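Tranik events listing data, release 2

Last changed: Jun 22, 2018
Maintainer: Bjartur Arnardóttir

Contents

The release holds 3886 listings for public events, one row per listing. Each row gives the event title, venue, start time, the date the listing was first published and the date booking opened. Listings come from two sources, Greltier (venue calendars) and Mistetti (ticket pages). Private hire and cancelled dates are left out.

Files

listings.csv - one row per listing, UTF-8, comma separated
venues.csv - venue names and postal districts
notes.txt - changes between releases

Fields

lead_days is the gap in whole days between first publication and the event. A listing put up on the day itself has the value 0. capacity is the figure supplied by the venue and is blank where none was given. Values over 3000 are stored as 3000.
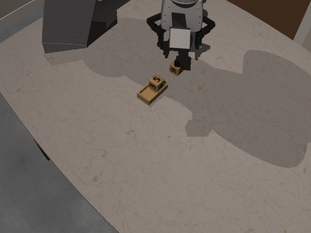
Fogh asked whether lead_days could be counted from the opening of booking, as plenty of organisers put up a bare date months early and add nothing to it until tickets go on sale. Both dates are in the file, so the other figure can be worked out from booking_open. The field itself will stay as it is in this release.

Known problems

Events that run over several days are stored under the first day only. Festivals are therefore under-counted in any table by date. Titles are copied as written, including spelling mistakes and trailing spaces.

Repeat listings are matched on venue, start time and title. A changed title produces a second row - these have not been merged by hand.
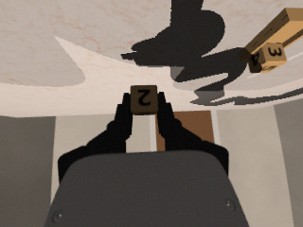 Start times are local and carry no offset. Where the source gave doors and start separately, the start is used. Rows with only a doors time have the flag doors_only set to 1.

Corrections

Send the row id, the field and the corrected value. Corrections received in June go into the next release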